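**Ticket: handheld gripper kits, Lidden room — replace, repair or add?**
Status: open
Opened: February 2021

Very happy with how this is going, so please read this as a request for more of it! We have 3 kits from Mendonça. One drops its link when the cable is moved, and I've swapped the lead and the power supply without any change. The other two are fine.

What I need from purchasing is a decision on which line to use. Repair comes out of running costs, a new pair comes out of equipment, and the cooking station needs two working grippers every session.

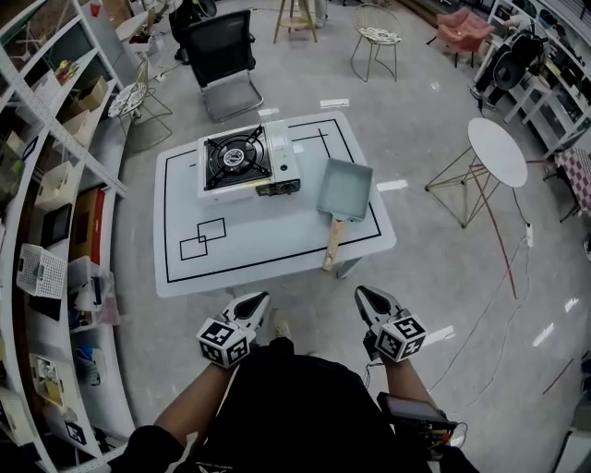
Hanne Þrastardóttir: Repair first, please. Cerkosard quote 7 working days for a connector board, and the equipment line is frozen until August. Can you also price spare finger tips? They wear out faster than anything else we buy.

Good call on the tips — added, 11 sets. Repair request sent to Cerkosard with the fault log attached.

Tried since then:
- reseated the connector: no change
- moved to another socket: no change
- ran the faulty unit on the good kit's cable: still drops

So it's the board.
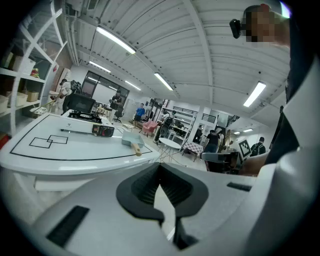 For the August bid I'd like to ask for 5 more kits and a second station from Hitside. The station is the cheap part, which is lovely. A white table with the outline and the two squares marked on it, a portable gas stove and a pan with a wooden handle would let us copy the present layout straight across. I'll put those on one order and keep the grippers on another.

Waiting on: Cerkosard's repair price, Hitside's delivery dates.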